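Let the Hands Be Slow

4 Jun 2025

In December I began to teach machines with my own hands. At Welport we don't write commands. We hold a pair of grippers and do the work ourselves, and the recording becomes the lesson. I have now made 2,243 of these recordings, and I have an opinion which my colleagues do not all share.

I think we demonstrate too fast.

When a person is good at a task, she skips things. She doesn't stop before the contact, she corrects a bad grip without noticing it, and the robot gets a lesson with holes in it. Remote control has the opposite problem. The operator feels nothing in the fingers, so she waits and looks, and each movement becomes stiff. Still, I learned more from my 9 weeks of remote driving at Galico than from any manual, for I had to decide every centimeter.

Bathroom work is a good test for this. Toilets are heavy, smooth and round, and there are few good places to hold. If I lean over one and close both grippers at the back, my shoulders do half of the job – and the shoulders are not in the data.
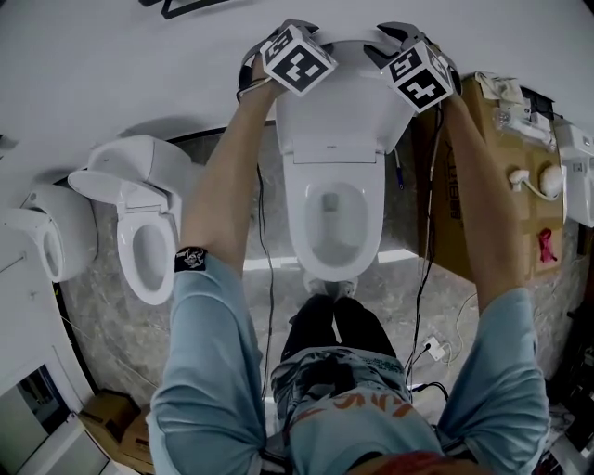 Adeyemi wrote to me that slow lessons make slow robots, and that a customer will not pay for a machine which thinks 40 seconds before it touches a lid. I accept the part about the customer. But speed can be added later, and a missing step cannot. I would take 100 patient recordings before a thousand quick ones, and I will keep asking for them at our meetings.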